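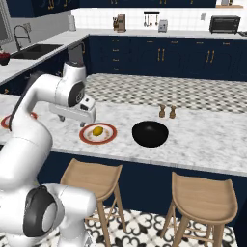 Vol. 19, No. 6

Whitlock Supper Club Finds a Bigger Home for Its Summer Meals

June 30, 2023

The Whitlock Supper Club has outgrown its old quarters, and anyone who tried to find a chair at the February chowder night will tell you it was high time. Starting with the July supper, the club will be cooking and serving in the former Pasura grocery on Mill Street, which has stood empty since the store moved out toward the highway and which many of us still can't walk past without thinking of the penny candy by the register.

The move has been a long while coming. The club started out as a handful of neighbors sharing casseroles in the basement of the Rernbridge library, and it stayed there happily for years, even with the low ceiling and the one stubborn oven that had to be lit with a long match and a little patience. Lately, though, the line has gone up the stairs and out the door, and last fall several families had to be sent home with foil packets (they were very good about it, but it didn't sit well with the cooks).

Rent on the Mill Street building will be paid in part by a gift of $4,000 from Weron Hardware, which has also offered paint and shelving at cost. Another $2,000 came in from the spring bake sale and the raffle, with the rhubarb pies selling out before ten in the morning, as they always seem to do.
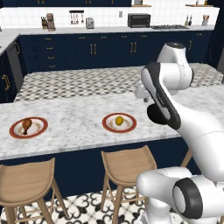
The first supper in the new place will be a plain one, chicken with lemon, new potatoes, green beans from whoever has green beans, and strawberry shortcake for as long as the berries hold out. Doors open at 5:30 and plates go out at 6. There's no set price, just the same old coffee can by the door, and if this isn't a good month for you, please walk right by it and come sit down.

Folks who like to cook are warmly invited to a get-together the week before, when the recipes will be handed around and the jobs divided up. You don't need to be any great hand in the kitchen! Somebody always has to peel, somebody has to wash, and it's surprisingly pleasant to do either one in good company with the windows open.

The club is still looking for folding chairs, a large coffee urn and serving spoons of any description. Things can be dropped off at the side door of Weron Hardware during store hours, with your name on a piece of tape if you'd like them back someday. Parking is behind the building, and the ramp is on the alley side, where the handrail has just been replaced.

The Rernbridge library will keep the Tuesday-style soup lunches going in the basement through the end of summer, stubborn oven and all.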